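# Hendby Manipulation Club

The **Hendby Manipulation Club** is a student robotics club at Charbonneau Technical College in Kestmont. Its members record everyday hand tasks with hand-held grippers and use the recordings to train small control programs. 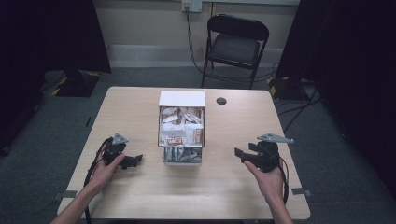 *Two hand-held grippers at a drawer unit stocked with wrapped snack bars.*

## History

The club was started in March by students of the second-year automation course, and it took its name from Hendby Hall, the building where the course is taught. In the beginning it had 8 members and one pair of grippers. The first project was the sorting of shoe inserts, for which the local shop Solesell gave 600 unsold pairs. This project was closed after one term, because the inserts bent too easily and the results could not be compared from one day to the next.

## Activities

Members work in pairs. One student holds a gripper in each hand and performs the task, while the other reads the task card and writes the log. After each session the partners change places. The usual tasks are opening and closing a drawer, taking out a packed item, and putting it back in the same compartment. The objects are mostly light packaged goods of the kind sold in the college shop.

A recording is accepted only if both partners sign the log. By July 2021 the club had made 2,702 recordings, of which 2,390 were accepted. The most common cause of rejection was a missing task number.

New members must first complete a short course on cable handling and on the correct grip. The course has no exam, but it must be repeated after a break of one full term.

## Competition

The club takes part in the Kestmont Drawer Challenge, a yearly contest between student teams. Each team receives a drawer unit and a list of items which is opened at the start of the round. Points are given for correct placement and are taken away for damaged wrappers. Speed is considered only when two teams have equal points.

## See also

- Charbonneau Technical College
- Student robotics competitions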